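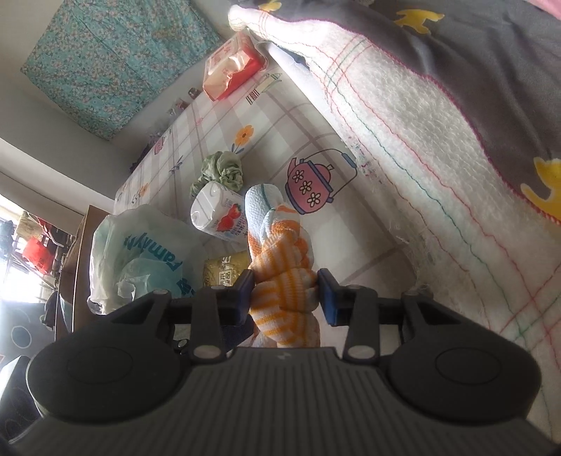 Figura 2. Paño de rayas naranjas y blancas, enrollado y trenzado, sobre la mesa con mantel estampado.

23 de octubre de 2024
Angeliki Lambrakis, Kosmas Stergiou

4.2. Formas de recogida de los paños de cocina

La segunda categoría agrupa los paños que no se doblan en plano, sino que se recogen sobre sí mismos hasta formar un cuerpo alargado. En el inventario de Castis suman 38 piezas, casi todas de uso diario. Las personas entrevistadas las llaman «rollos» o «trenzas» sin distinguir entre ambos términos; en este trabajo reservamos el segundo para los casos en que la tela presenta vueltas superpuestas y visibles.

El paño de la Figura 2 pertenece a este grupo. Las rayas facilitan la lectura del plegado: en la parte inferior alternan el naranja y el blanco en torsiones gruesas, mientras que arriba queda un pliegue redondeado de tono azul muy claro, cruzado por una línea fina verde azulada. En los tejidos lisos esa lectura es más difícil y hubo que recurrir a la anotación manual, según el procedimiento de Kyriakidis descrito en la sección 3.

La superficie de apoyo se registró como variable aparte. Los manteles con dibujo —en este caso cuadros gris beige, flores y una tetera rosa sobre fondo blanquecino— son frecuentes en las cocinas donde la mesa sirve también para comer y para ordenar la ropa de casa. En esas mismas mesas suelen permanecer objetos pequeños ajenos a la tarea, como el paquete de pañuelos de la esquina. No se pidió a los hogares que los retiraran.

El conjunto de Stondano reúne 1.832 anotaciones, de las que casi 300 corresponden a paños recogidos en trenza. Drakos revisó las fichas en las que el extremo inferior de la tela quedaba oculto y mantuvo la clasificación siempre que se apreciaran al menos dos vueltas. Las fichas dudosas pasaron a la categoría de enrollado simple, que se trata en el apartado siguiente.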